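Home > Crafts & Sewing > Backdrops, Curtains & Soft Furnishings

Thread: Getting fold lines out of a beige cotton backdrop (and keeping them out)

marigold_hem
Posted 5 January 2022

Hi all, long-time reader, first time starting a thread. I bought a big length of beige cotton from Pamovton to hang behind my craft fair table and for taking pictures of stuff I sell online (mostly baby quilts and potholders). It came folded into a square the size of a phone book and the creases are unbelievable. I've ironed it twice on cotton with steam. Looks great on the board, and then I hang it and there they are again, a perfect grid like graph paper!

I've got a fair in February and I'd love to have this sorted by then. Do I wash it first? I'm scared of it shrinking because I cut it pretty close to the size of my stand.

tansy_and_thread
Yes, wash it. I know that's not what you want to hear, but new cotton has sizing in it and the folds get pressed into that stuff for months in a warehouse. Until you wash it out you're ironing starch, basically. Warm wash, no softener, take it out of the dryer while it's still damp and iron it right then. Damp is the whole trick.

You will lose some length. How close is close?

marigold_hem
Two inches to spare at the bottom, if that. I wanted it to just kiss the table!

oldbobbin
Then don't wash it. I disagree with tansy on this one. I've hung unwashed cotton for years behind my stall and all I do is put it up the night before, weight the bottom hem and mist it with plain water from a spray bottle. Go to bed. In the morning it's flat. No shrinking, no wrestling three yards of wet fabric over an ironing board (my back can't take that anymore anyway).

tansy_and_thread
Misting IS getting it wet though, bobbin. If it's going to shrink it'll shrink that way too, only unevenly, and then the hem waves at you forever.

oldbobbin
Mine has never waved at me.

Stuart Lockwood
Former drapery workroom guy here, 16 years of it. You're both partly right. Misting won't shrink cotton like a hot wash and a dryer will, because heat and tumbling do most of the damage. But it also won't get rid of sizing creases that are really set. What I'd try first, in this order:

1. Hang it and leave it alone for two days. Put some weight in the hem. Drapery chain is nice, washers in a pocket are fine.

2. Go over it with a handheld steamer from the BACK, top to bottom, pulling down gently with your free hand. Keep the head close but moving. I have an old Goltum that takes forever to heat up and spits, so hold it over a towel until it settles down.

3. Look at it from where people will be standing. Creases that drive you nuts at two feet are often gone at six. Plain beige is forgiving if it hangs soft, and it goes with pretty much anything you set in front of it.

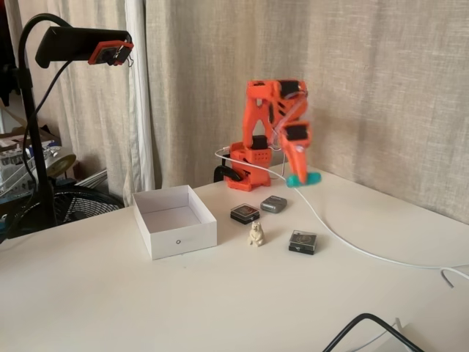
4. If the grid still shows after all that, wash it, cold, and line dry. Then add a band along the bottom in the same fabric to get your length back. Put the seam below table height and it won't matter.

5. Once it's flat, never fold it again. Roll it on a tube. Carpet stores throw those out and they'll usually hand you one if you ask.

dottie_notions
Love the setup in that pic, the orange really pops against the beige! Makes me feel better about my boring beige curtains, haha.

Number five is the real answer to this whole thread if you ask me. I rolled mine on a tube from a gift wrap roll and it was too skinny, so I got little ripples at the start end. Go fat on the tube.

quiltsbykay
Can I ask a dumb question? Why cotton at all? I switched to a polyester knit and I stuff it in a tote bag like a dirty sweatshirt. Shake it out, clip it up, done.

oldbobbin
Not dumb. I just hate the shine.

quiltsbykay
Mine's matte! It's from Vasberg, the brushed one. I will say it holds onto every thread and cat hair in the county, so I keep a lint roller in the tote. And it does stretch if you clip it too tight, you get these smiley-face sags between the clips.

marigold_hem
I did look at the knit but I'd already cut the cotton by then, so I'm kind of committed. Stuart, when you say weight in the hem, how much? I'm worried about pulling the whole stand over. It's one of those light tripod things with a crossbar and it isn't exactly a rock.

Stuart Lockwood
Less than you'd think. I'd start with 500 grams spread across the full width and see how it hangs. If your stand is wobbly, hang a sandbag on each leg before you add anything to the hem – you want that at a fair anyway, with kids running around. Please don't put all the weight at the corners. You'll get two long diagonal pulls and a droopy middle, and then you'll be back here asking about that.

tansy_and_thread
Co-signed on the sandbags. I watched a whole backdrop come down on a lady's jam display once. Strawberry. Everywhere.

dottie_notions
Oh nooo.

hemlock_jim
Jumping in with a different opinion, just iron it properly. People blame the fabric but most home irons aren't hot enough or they've got scale in them. I clean my Hamann with vinegar water every couple of months and it makes a huge difference. Spray starch too. Two coats, let it soak in, press don't slide.

tansy_and_thread
Starch on something she's going to roll up and haul around? It'll crack along every bend. For a shirt, sure.

hemlock_jim
Light starch. I've done it on tablecloths for years and they travel fine.

Stuart Lockwood
I'm with tansy here, for a hanging piece anyway. Starch makes it stand off stiff like a shower curtain, and you want it to fall. A tablecloth is lying on something.

marigold_hem
OK update! I hung it in the hallway with washers in the hem (500 grams on the kitchen scale, felt very official) and left it two days. The vertical creases are nearly gone. The horizontal ones are still hanging on, so I borrowed my sister's steamer and did the back side. So much better!! There are two stubborn lines left, both right around the middle where the fold must have been tightest.

oldbobbin
Mist those two and leave it overnight. Humor me.

marigold_hem
Fine, fine, I'll try it. Just those two spots.

quiltsbykay
Team Bobbin. Report back.

marigold_hem
Well... one's gone and the other is a lot fainter. No waves in the hem either, sorry tansy! I'm going to park a stack of quilts in front of what's left. Next question is where to get a fat tube, the carpet place near me closed.

dottie_notions
Try a fabric store. The upholstery bolts come on really sturdy ones and mine keeps a pile by the back door. Bring a saw if you've got a small car.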